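4. Setting Up the Foot Pod and Running Profile

This section covers the Vekero foot pod used with the Fernell watch. Complete section 3 (charging and pairing the watch) before you start. The foot pod reports cadence, ground contact time and pace. It does not measure heart rate.

4.1 Fitting the pod

The pod ships with two mounts: a lace clip and an ankle strap. Use the lace clip with ordinary running shoes. Use the ankle strap for barefoot running, sandals, or shoes without laces.

1. Press the battery door with your thumb and turn it counterclockwise until the marks line up.
2. Insert the coin cell with the plus side facing out. Close the door and turn it clockwise until it stops.
3. Check that the rubber seal sits flat in its groove.
4. Lace clip: slide the base under the two lowest crossings of the laces, then press the pod down until it clicks.
5. Ankle strap: place the pod on the outside of the leg, just over the ankle bone, with the arrow pointing toward the toes. The strap should not slide when you jump in place.

Caution: Do not overtighten the strap. Remove it at once if you notice numbness or tingling in the foot.

Note: The left and right settings are not the same. If you move the pod to the other foot, change Foot in the profile before your next run. 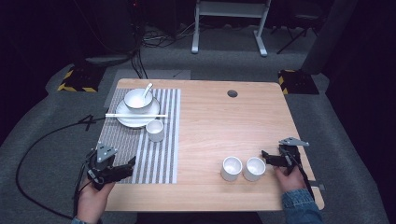
4.2 Pairing

1. Hold the watch within arm's reach of the pod. Keep other pods out of the room or take out their batteries.
2. On the watch, go to Menu > Sensors > Add > Foot Pod.
3. Tap the pod twice. The light blinks green while it is searching.
4. Compare the last four characters shown on the watch with those printed inside the battery door. If they match, press Start to accept.
5. Select Mount, then choose Laces or Ankle.
6. Select Foot, then choose Left or Right.

If the watch finds no pod, wait for the light to go out and repeat from step 3. If the light does not blink at all, check the battery.

4.3 Calibrating pace

Uncalibrated pace can be off by several percent, and the error grows with distance. Calibrate once for each type of footwear, and once for barefoot running if you do both. A flat, measured course of 3000 m is best. The watch also accepts a short course of 900 m, but it marks the result as Provisional. Courses under 700 m are rejected.

1. Warm up until your stride feels normal.
2. Go to Menu > Sensors > Foot Pod > Calibrate and enter the course length.
3. Stand at the start line and press Start as you begin to run.
4. Run at your usual long-run pace. Do not stop or walk.
5. Press Lap as you cross the finish line.
6. Read the factor on the screen. A value between 0.900 and 1.100 is normal. Press Start to save it.

Caution: Do not calibrate on a treadmill. Belt speed readings differ between machines and the factor will not carry over to the road.

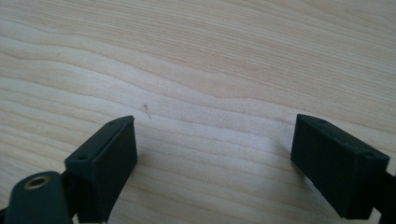 4.4 Ultra mode

Ultra mode extends battery life on runs lasting over 2 hours. The watch takes a satellite fix less often and fills the gaps with foot pod data. Pace calibration must be complete before the mode can be turned on.

1. Go to Menu > Profiles > Run > Power.
2. Select Ultra.
3. Set Auto Pause to Off. Slow uphill walking can otherwise be recorded as a stop.
4. Set Backlight to Button Only.
5. Press Back to save.

Note: A Provisional calibration is accepted in Ultra mode, but the watch shows P next to the distance for the whole run.

To leave Ultra mode, end the activity and set Power to Standard. The setting cannot be changed while a run is being recorded.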